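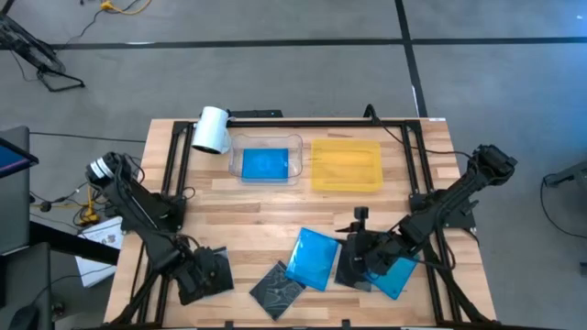

Felicja Rutkowska wants to know whether you sort by color first or by finish first, and whether it makes any difference once everything is out on the table. She asked me on her way out the door in Orkby and I've been chewing on it ever since. Color first, Felicja! Then finish. Then color all over again, once you've seen what the daylight does to it.

Print this page | E-mail this page

Blue and Black: Squares on the Table

I love this part of a tile project more than any other. No adhesive, no sponge, no bucket, just squares on wood and all the time in the world to push them around. This little page is about the sorting and laying out stage of a piece I've been calling Warnutier, after the street where I first saw blue and black put side by side in a doorway and stood there long enough to miss my bus. It will be a panel for the wall behind a reading chair, seven squares across and seven down, so 49 when it's finished.

People keep asking me what there is to sort when you only have two colors. Oh, so much! Blue by itself is a whole crowd. There's the bright kind that looks the same from across the room as it does up close, and there's the see-through kind that borrows a bit of whatever is underneath it. And black is only plain until you turn it toward the window.

Blue in the clear tray, blue on the wood

The bright blue one fills most of the floor of its tray, and I could look at that all afternoon — a flat, full, cheerful blue with a clear rim around it. Then your eye comes down to the see-through blue lying on the wood, all gloss and reflections, and it's a completely different color. They're going to be neighbors in the panel and I can't wait.

The black with the swirls

Find the black square next to the tilted blue at the front. It has faint white swirling marks on it, very soft, the sort of thing you miss on the first look. I had nearly settled on plain black all the way through and now I want a swirl in every row. Aleksandra Malinowski calls them "the weather squares," and that has stuck.

Blue over black

My favorite thing on the whole table is the pair toward the right, where a see-through blue overlaps a black. If you have any squares at home that let light through, please try this. Slide one halfway over something dark and leave the other half on pale wood. I did it for the first time at the Dudek open day in August and have been a nuisance about it ever since. Over black the blue goes deep and quiet, and over wood it warms up and leans toward green, at least in my kitchen light. Your light will have its own ideas.

The yellow tray

Empty, and I'm fond of it that way. Yellow beside blue makes the blue jump, so I keep that tray close by even when there's nothing in it. When I do use it, it's for maybes. Anything I've picked up and put down more than twice goes in the yellow, and I look at the maybes last thing before supper, when I'm too hungry to dither.

The table

Butcher block, in long strips that go from light to a slightly darker tan. I can't recommend a striped wooden top enough for layout work. The lines give you something to square up against when you want order, and when you don't, a tile set at an angle across the grain looks wonderful straight away. I used to work on a white sheet and everything looked like it was waiting for the dentist.

How the layout goes

I get asked for the method, so here goes, though it's more of a habit than a method.

Take everything out of the box and let it lie where it lands. Don't tidy yet. Have a cup of tea (well away from the table). What you want from this first look is to see which squares catch your eye when they're not trying to be part of anything.

Next, pick one blue for the bright pile and keep it apart in a clear tray. That's your reference, and every other blue gets held next to it. You'll find some that match, some that are a shade off in a nice way, and one or two that look like they wandered in from another kitchen.

Wipe the blacks with a dry cotton cloth before you compare them. Fingerprints on a dark tile can pass for pattern, and I once built an entire corner around a thumb.

Then start laying out from the middle. I give myself 40 minutes and set the oven timer, and when it rings I walk away even if it's going beautifully — especially then. The plan always looks different when you come back in with your coat on.

For spacing I use strips of folded card. The proper spacers are fine, and Vivard sells nice ones in a little drawstring bag, but card lets me change my mind about the width of the gap without buying anything. Warnutier will have narrow gaps. I tried wide ones and the whole thing went to pieces visually, like a choir where everyone is standing too far apart.

Where the panel stands now

The middle block is decided: 9 squares, three by three, with a swirl at the center and see-through blues at the four corners of the block. I've had it in place on my own table for a week and haven't wanted to touch it, and for me that's a record. The outer rows are still wide open. I have a version where the bright blues make a stair up the left side, and another where they're scattered like someone dropped them, and I like each one best while I'm looking at it.

I'm also still wondering about the backing board. A dark one would make every see-through square look like that overlapping pair, deep all the way across. A pale one would keep them lively but I'd lose the drama. Felicja votes pale. Aleksandra votes dark and then says she could be talked out of it. I may cut two small boards and live with both for a while.

Grout will be gray, a middling gray, and that's as far as I've thought about it.

If you're doing something similar I would love to hear what you put next to your blues. I have a box of offcuts from Dudek in a brick red that I'm a little scared of.

Print this page | E-mail this page

Reader comments (4)

tessera_june
Brick red, yes!! Just one, low down on the right. I did that with a green panel for our porch and it's the first thing anybody touches.

Aleksandra Malinowski
For the record I vote dark and I can't be talked out of it any more. I put a see-through green over a slate coaster last night and gasped. Also, the weather squares need to be kept away from the edge, they get lost next to a frame.

Paul in Orkby
Does the folded card leave marks? I've got an oak table my mother-in-law gave us and I would like to stay married. I've been using cork mats but they're so brown that every blue looks muddy on them.

Reply from the author
Paul, mine never has, but I use plain uncolored card and I don't leave it down overnight. Try a sheet of baking parchment over the oak. You'll still get some of the wood coming through, and the squares slide on it beautifully.

Felicja Rutkowska
I went home and did color first. Then I did finish first to be stubborn. The second one came out better, so I'm bringing it over for you to see, and please have the yellow tray ready.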